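Frosting a Plain Window or Glass Panel With Film

I put this off for two years because I was sure I'd end up with a sheet full of bubbles and a bad mood. Then I did the bathroom window in an afternoon, loved it, and went straight on to the pantry door, the panel beside the front door and my neighbor's shower window (she asked, I swear). If you can wash a window and use a ruler, you can do this!

This is for the static cling or water-applied kind of film, the sort that goes on with soapy water. Peel-and-stick film with a strong glue is a different animal and I wouldn't start with it.

What you need

Frosted window film, a little bigger than your glass
A spray bottle
Dish soap or baby shampoo
A sharp utility knife with fresh blades (plural!)
A squeegee, or an old plastic card wrapped in a soft cloth
A metal ruler or a wide putty knife
A razor scraper
Lint-free cloths
Masking tape
Old towels for the sill and the floor

Pick your film first

Films come in everything from a light mist to nearly solid white. Ask for a sample and tape it up on the actual glass before you buy a roll. Look at it in the morning, then look again at night with the lights on inside, from outside. A light film that feels lovely and private at noon can show a lot more after dark, especially if you're standing right up against it.

My friend Ese Etim has the opposite complaint. She went for the heaviest film she could find in a narrow hallway and then missed the daylight so much that she pulled it off and started over with a softer one.
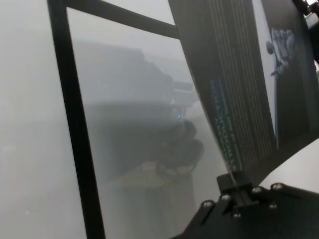 Distance matters a lot too. Things close to the glass keep more of their outline, and things farther back melt away. So if the goal is to hide the shampoo bottles, move them off the ledge first and see how you feel about a lighter film. You may be able to keep more of your daylight than you thought.

One safety thing before you spend any money. If your window is double-pane, check that the film is okay for it. Some films make the glass heat up unevenly in strong sun, and that can crack a pane. The film maker's instructions will say which types of glass are fine. Textured glass is out too, as the film needs a smooth surface to grab.

Clean like you mean it

Now for the boring part that makes everything else easy. Spray the glass with soapy water and wash it well, especially the corners. Go over plain, uncoated glass with the razor scraper held nearly flat, keeping everything wet, to lift old paint specks and sticker goo. Skip the scraper on tempered or coated glass and use a soft plastic one there. Squeegee it off, wipe the edges with a lint-free cloth, and then do the whole thing again. Any crumb you leave behind will make a little tent under the film and you will see it every single morning.

Turn off fans and close the door. Pets out!

Cut it big

Measure the glass and cut your film an inch larger than that in both directions. Do it on a clean table or a swept floor. I like to roll the cut piece loosely with the backing on and stand it in a corner until I need it. Don't fold it, not even gently. A crease stays a crease.

Mix your spray

A few drops of soap in a full bottle of water is plenty. Too much soap and the film slides around forever. Too little and it grabs before you've got it straight.

Put it up

1. Stick a piece of masking tape to each side of one top corner of the film, front and back, and pull them apart. The backing comes away like magic.
2. Spray the glass until it's running. Spray the sticky side of the film as you peel it. Spray your fingers too.
3. Lay the film on from the top and let it hang down. Slide it until it's straight and overlaps the glass edges on every side.
4. Spray the front of the film so your squeegee glides.
5. Squeegee from the middle out, in short firm strokes, first across the top and then down.

If you get a big wrinkle, don't push at it. Lift the film back to that spot, spray again and lay it down again. You have loads of time as long as it's wet.

Trim

Press the ruler or putty knife into the edge and run the knife along it in one smooth pass. Leave a hair of a gap all around so the film doesn't curl up against the frame. Change blades often. A dull one drags and tears, and I ruined a perfectly good corner learning that. Then spray and squeegee one last time, pushing water out to the edges and mopping it up with a cloth.

Wait

Cloudy patches and small water bubbles are normal at first, and they mostly dry out over the next days. Leave the film alone while it does. Check the instructions for how long to hold off on washing it, then stick with mild soap and a soft cloth.

Want to change it later? Warm a corner with a hair dryer, peel slowly, and wash off whatever's left with soapy water. I've saved the offcuts from all my windows, and next up are the cabinet doors in the laundry room.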